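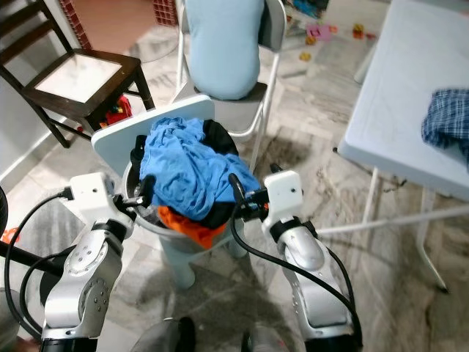

**What does the work involve?** Sorting, folding and putting away household laundry -- shirts, towels, bedding, work clothes -- and keeping the laundry room in order.

Martinelli is hiring two part-time laundry assistants for its Indby house, a residence with 22 long-stay guests. The job starts in September.

## The job

- 20 hours a week, in morning shifts
- Collect laundry from the rooms and sort it by color and fabric
- Run the washers and dryers. Delicate items go on the drying racks
- Fold, stack and return everything to the right room the same day
- Wipe down the folding table and sweep the floor before you leave
- Write up missing buttons, tears and stains in the repair book

Dark and light clothes are washed separately. We have had trouble with this in the past and we check it. Guests' own clothes are never mixed with the house linen.

## What we ask

You don't need laundry experience. You do need to be on time, able to stand for most of a shift, and able to lift a full basket -- up to 30 pounds. Some of our guests are particular about how their shirts are folded, and we expect you to follow the card on the door. You should read enough English to follow a care label.

We use Flonel detergent throughout the house. If you have sensitive skin, tell us when you apply and we will talk about gloves.

## What we offer

Paid training for the first six shifts, lunch on working days, and free use of the machines for your own washing after your shift. Shoes are not supplied. Please wear closed ones with a flat sole.

## How to apply

Send a short note to Eoin Ó Gríofa, house manager, or leave it at the front desk. Tell us which mornings you can work and give the name of one person we can call. A résumé is fine but not required.

Applications close 6 September 2020. Interviews are held at the house and take nearly 30 minutes, including a look at the laundry room.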